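4.2 Contributor notes in store listings

The listings were collected between the first and second rounds of interviews. We took 300 from Delldale and 300 from Cleletti, all for reference works in literary and cultural theory: dictionaries, companions, readers and guides to key terms. Both stores sell mainly online and neither writes much of its own copy. A listing was kept if it had a contributor note of at least two sentences. Listings with only a name and a format were set aside, as were duplicates caused by separate hardback and paperback records.

Most notes follow one order. The author's post comes first, then a research center or journal the author helped to start, then earlier books with their dates. Personal details, when they appear, come last and are short. The order barely changes between a first book and a tenth. What changes is the length of the list of titles, which in older records often stops several years before the book being sold. The usual cause is that the note was written for an earlier edition and carried over when the new record was made.
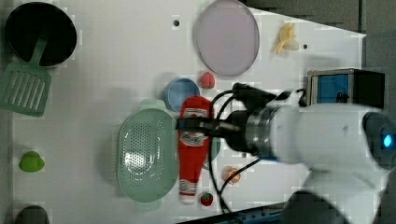
Carried-over notes were easiest to spot where the author had changed jobs. In the Delldale set, 84 listings named a post that the author had already left by the date of publication. We checked this against the title page or the preface of the book, and did not use university web pages, which are themselves updated unevenly. The same check could not be finished for Cleletti, where previews were missing for many of the older titles, so no matching figure is given for that store.

Edited volumes caused a separate problem. Publishers supply one note per editor but stores tend to show only the first. A reader looking at the Cleletti record for a companion with four editors will learn where one of them teaches and nothing of the others. In a few records the note belonged to a different person with the same surname. We left these in the set, as they are part of what a buyer sees.

The publishers' side was covered through the Ostero and Magagula lists. Karim Ashour, who handled metadata for Ostero during the study period, explained that notes are sent out with the first announcement of a book, often before the manuscript is complete. Corrections can be sent later, but each store decides when to load them. A batch sent by Ostero in July was still missing from one store when we closed the collection on 2024-04-09. Magagula sends its notes in a single yearly file and makes no later changes.

Authors had mixed views on how much this matters. Those early in their careers tended to check their own listings and ask for changes. Several senior authors had not looked at theirs in years. One had found out from a student that a book of his was listed as forthcoming long after it had been dropped.

Figure 3. Red tube in a pale green bowl on a white tabletop, with a light blue cup and an oval plate.

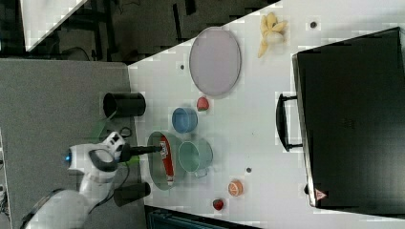 Petronella Visser told us that she reads the contributor note before the description and will pass over a dictionary of theory if the note gives no sign of what its author has taught. She added that an old job title does not trouble her much, but a missing list of earlier books does, as she uses it to judge which side of an argument the entries are likely to favor.

Her habit was shared by others in the reader group, which had 60 members. Readers who bought for a course looked at the note for the same kind of evidence, while those who bought for themselves more often went straight to the sample entries. Both groups wanted dates beside earlier titles. Where dates were left out, readers guessed at them from the cover design, and their guesses were used in the ranking task described in Section 4.3.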